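Ojārs Kütt
Sorting out the small parts drawer, a thread. Started in March, finished over several evenings. 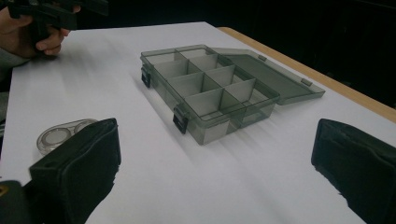
Workbench Notes, no. 22, p. 2

1/
The smoky gray box has eight compartments, two rows of four. Lid folds back flat, two black latches on the front. I went with it because the drawer it goes in is shallow and the bigger boxes stick.

2/
What has to fit: watch straps pins, eyeglass screws, sewing machine needles, fuses, picture hooks, SIM tools, spare keys for the bike locks, and a pile I have been calling "other" for years.

3/
Before this, all of it lived in a cookie tin. Finding a fuse meant tipping the tin out on the table and then scooping everything back in. I did that for over 11 years.

4/
First pass was trash. Dead button cells went in the battery recycling bag. Keys I couldn't match to a lock went in an envelope with the month written on it. If I don't open it by next March they go to scrap.

5/
Second pass was grouping. I used saucers from the kitchen, one per kind of thing. Don't use paper plates, they slide when you reach across and the screws end up in the carpet.

6/
The dividers are thin and you can see right through to the next compartment. Good for finding things. Less good if you want it to look neat, because the mess in the back row shows through the front row.

7/
Eyeglass screws are too small for a compartment that size. They work into the corners and you need tweezers to get them out. For anything that tiny I'd use a round case with a lid, like the contact lens kind. Two sides, so screws in one and nose pads in the other.

8/
Labels: I tried masking tape on the lid and hated it. Now there's an index card in the drawer under the box with a grid drawn on it, same layout as the compartments. Pencil, so I can change it.

9/
Someone asked about the Prumthorpe boxes with removable dividers. I had one. The dividers lifted when I carried it and the needles got under them. Fixed walls suit me better. If you store longer stuff like drill bits you may feel differently.

10/
The Jirner one with 24 compartments is in the hall closet holding beads. Too many sections for household bits. I kept forgetting which was which and opening it to look, so I was back to the cookie tin method.

11/
Final layout, front row: fuses, picture hooks, machine needles, strap pins. Back row: bike keys, SIM tools, cup hooks, other. Yes, "other" survived. It's down to one compartment.

12/
The cookie tin has been washed and has cookies in it. Next up is the cable drawer, probably after I find a deeper box. Suggestions welcome if they're under a foot long and the lid stays shut.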